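The Cheerful Bed

Novelty sheets are having a moment, and the people who sleep on them would like to tell you why

By Leonor Torres

Ask Ok-hee Heo about her bed and you had better have the afternoon free. She will start with the sheets (she owns nine sets, all printed, no two alike) and move on to pillows, and by the time she gets to the right way to fold a blanket you will be looking at your own plain beige bedding with real sorrow.

I know because it happened to me. I went over to her second-floor apartment in Kenton one bright morning to ask a few questions about fabric, and I came home and ordered sheets with lemons on them.

Heo spent years sewing costumes for a children's theater, and she buys bedding the way she used to buy cloth for the stage. Does it make you smile from across the room? Does it still look good up close? "A print has to do two jobs," she told me, pulling a stack of pillowcases out of the closet to prove it. "If it's too big, you get one giant flower and half of another one. If it's too small, it turns to gray from the door."

Fruit, she thinks, gets the size just about right. Cherries are her favorite. They come in pairs, they have those skinny little stems, and the red stays lively even in a room full of sun. She likes them best on a pale background, with one solid color next to them and something thick and quiet on top.

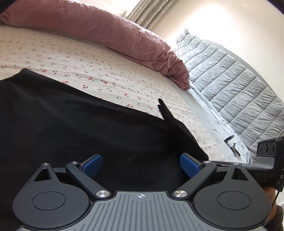
Cherries, dusty pink and light gray: a small print gets along with almost anything.

Pink was the part I doubted. Red and pink together sounded to me like a valentine, but a dusty pink is a different animal. It has enough brown in it to calm the red down, and it looks even better rumpled! Heo never irons a pillowcase and thinks the wrinkles are half the charm.

Gray does the rest of the work. A quilted blanket, the kind stitched in long padded channels, gives the eye a place to stop, and folded along one side of the bed it leaves most of the print showing. She is strict about this. Cover the whole bed, she says, and you might as well have bought white.

She isn't the only one in the neighborhood with strong feelings. Waqas Lashari has run the linens counter at Stevens, the home goods store on the corner, for long enough to remember when printed sheets were kept on a bottom shelf with the crib bumpers. He put a few sets in the front window last November, mostly to fill a gap, and they were gone by the weekend. He ordered 80 more. Now the prints have a wall to themselves, and he has opinions about every one of them.

"Grown-ups come in and say it's for a niece," he said. "Then they ask if we have it in queen."

Lashari's advice is practical. Feel the sheet before you look at it, he says, and then turn the hem over. On a good print some of the color shows through on the back. Wash it cool the first few times, with nothing white in the load. He dries his own on a line strung across the porch and swears the reds last longer that way, though his wife uses the dryer and her sheets look fine to me.

Thread count bores him. He will sell you a 400 if you ask, but for every day he'd sooner have a plain, crisp cotton that gets softer as the years go by.

Xuelian Meng came to prints from the other direction. She rents a small studio with one big window and no closet to speak of, so her bed is also her couch, her folding table and the place where tomorrow's clothes get laid out. For years she kept it all navy blue to hide the wear. Then a friend gave her a set with little green pears, and she found she was making the bed every morning just to see them.

"I still dump everything on it," she said cheerfully. "But now when I put the laundry away there's something nice underneath."

My lemons arrived on a Tuesday. I put them on before I'd even taken off my coat, added an old gray blanket from the hall closet, and called Heo to report. She wanted to know what color pillowcases I was using. White, I said. There was a long silence on the line, and then she told me to come by on Saturday and bring a bag.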